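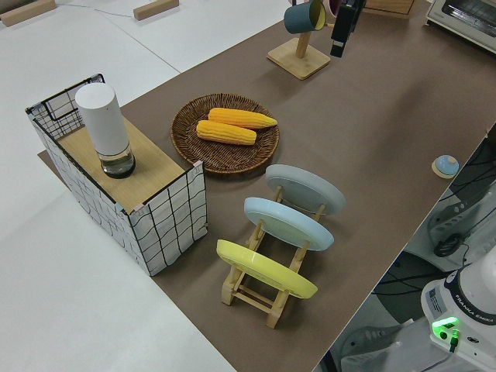
Home A-Z Kitchen Laundry Hallway Search Contact

Worktop storage

Worktop storage is the general name for all the small furniture that lives on top of a kitchen surface: plate racks, wicker trays, boxes with a shelf on top, and little cabinets with one drawer. Some people call it countertop storage, and my gran's generation in Zimthorpe just called it "the bits". I've been keeping this entry for years and it gets longer every time I move house (the last kitchen had a worktop 1,000 mm long, and I learned a lot in it!).

Plate racks

The wooden plate rack is the oldest thing in the family and still my favourite. Two rows of uprights, a few crossbars, plates leaning in between -- there isn't much to go wrong. Pale wood looks lovely and marks easily, so wipe it down and let it dry standing up, with air getting to the feet. Rub in a bit of food-safe oil when it starts to feel rough. Three plates in daily use are plenty for a small rack, and the rest can go in a cupboard. Put a big dinner plate at the back and work forwards, or the little ones vanish and you end up fishing for them with wet hands.

Metal racks last longer if they're coated well, but I find them noisy first thing in the morning. The Lanz folding rack is the one I get asked about most. It's fine. The hinge is stiff for the first month or so and then it isn't.

Trays and baskets

A round wicker tray does two jobs. It keeps food from rolling about, and it lets the air in underneath, so onions, lemons and corn on the cob all do well in one for a short while. Corn is best eaten quickly, though, as it loses its sweetness once picked. Coiled rims hold up better than plaited ones in my experience. Crumbs get into the weave whatever you do, and an old dry toothbrush is the thing for that. Don't soak wicker. I did it once with a tray from the market in Zamthorpe and it dried into the shape of a crisp.

Boxes with a top

Covered boxes turn up in most kitchens sooner or later, usually on their way to somewhere else. Lay a flat wooden panel over one and you've got a shelf for something light and upright. A black grid on white goes with nearly everything and hides splashes quite well, I think, but fabric coverings near a hob are a bad idea. Anything that holds water wants a level top, so check the panel doesn't rock before you trust it with a full vessel.

Drawers

Small wooden drawer cabinets are for the flat things: packets, seeds, tea bags, the sachets you swear you'll use. A long bar handle is easier than a knob if your hands are floury. Mine is a Plosteo and the drawer is 14 cm deep, which is too deep really, because everything ends up in layers. A shallow one is better. Keep the packets lying near the front where you'll see them. Candle wax on the runners cures most sticking.

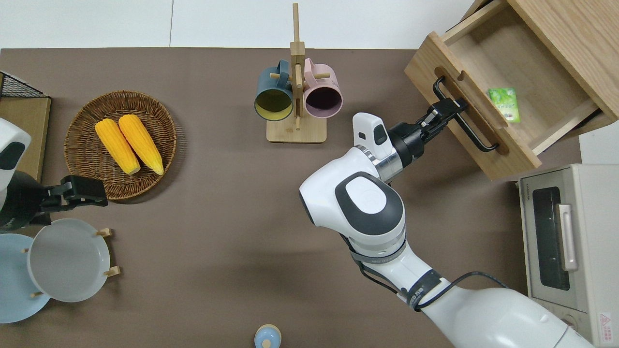 One reader has written in to say I'm wrong about shallow drawers, and that a deep one with dividers holds twice as much and never jams. Fair enough, if you've got the patience to cut dividers! I tried it with card, and the card went soft by Christmas. Thin wood would do it, I expect. The same reader keeps spice packets standing on edge with the names upwards, and I've pinched that idea, it's brilliant.

Next to the oven

Toaster ovens get hot on the outside, so leave a gap between the oven and any wooden cabinet, and look in the instructions for how much. Make sure an open drawer doesn't block the oven door or the other way round. I shuffled mine five times before both would open properly. Wicker, paper and fabric should all go at the far end of the worktop.

Care in general

Clear everything off now and then and wash the surface underneath, as that's where the sticky rings are. A brown mat or cloth saves the table from scratches but holds crumbs along the edges, so shake it outdoors. Felt pads under cabinet feet are cheap and worth having.

See also: bread bins, draining boards, egg racks, shelf liners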